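Nonddale Laboratory for Assistive Manipulation
Gallery: Gripper and Camera Comparison, Kitchen Workspace
Published Jan 24, 2020

The Laboratory has completed the first stage of its comparison of gripper fingers and camera positions for domestic tasks. Two finger sets, Jarum and Pagano, were assessed on the same arm under the Bevance controller. The programme comprised 17 tasks, of which seven required the handling of cookware.

Glass lids are a demanding object for a two-fingered gripper. The knob offers a small holding surface, and clear glass is difficult for depth cameras to measure.
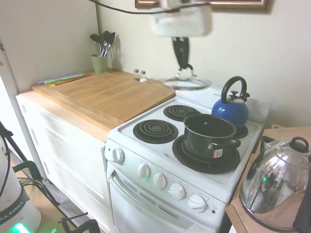
Finger sets were exchanged between blocks of trials, and the controller settings were left unchanged throughout. Closing force was recorded for every grasp.

Reaching into a pot on a rear burner tests the clearance of the wrist as well as the shape of the fingers.

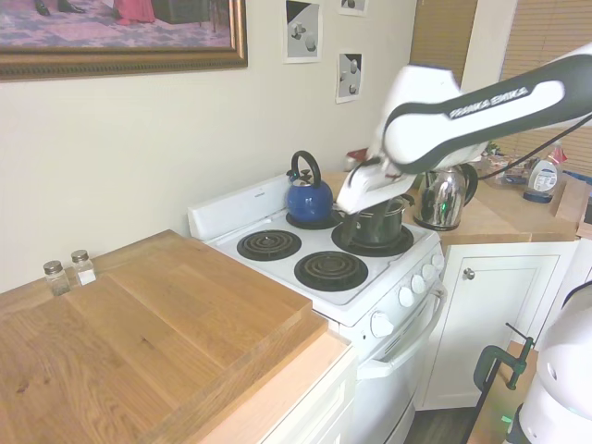

One reader of the September notice, Pagano user group, wrote that longer fingers had given better access to deep vessels at their own site, at some cost in stiffness, and asked that both measures be reported together. The Laboratory intends to do so.

A lid resting on the countertop behind the stove places the grasp at the far side of the workspace.
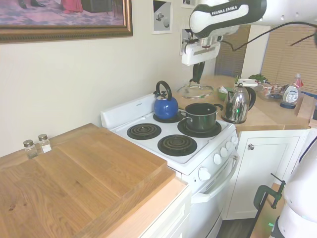

Bulletin No. 16, p. 7

Fixed cameras provide the overall record of each trial. Close views are taken from the wrist, where reflections in glass remain a concern for the estimation of position.

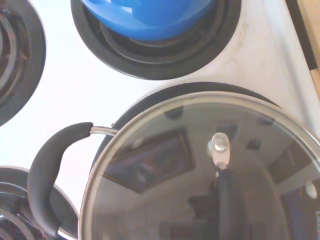 Wrist camera view: covered pot and blue kettle on the stove.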